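The Scrap Men of Grutero

Grutero has 2,597 residents and one scrapyard, and most mornings in September the trucks are lined up at its gate by 6:30. They carry gutters, bed springs, water heaters and the odd tractor fender.

Renu Kushwaha has run the yard for 11 years. She bought it when the Zongate mill closed and scrap was the only steady trade left on the river road. "People thought I'd last one winter," she says.

Prices are set in Castska, 90 miles north, and she writes them on a board by the scale. Copper moves most. A driver from Nakpan brought in 776 pounds of old pipe last month and went home with new tires for his truck.

The work is slow and dirty. Brass has to be kept apart from steel, and insulation comes off by hand – a job that takes up most of the afternoon. Kushwaha is 65 and still does her share of it.

She has had two offers for the land and turned both down. The county wants to widen the road next spring, and the gate will have to move 20 feet back. She has already picked out the new posts.

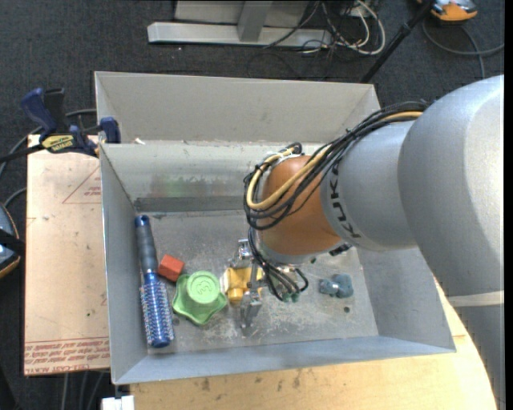 Scuffs and scrape marks on the floor of a metal bin.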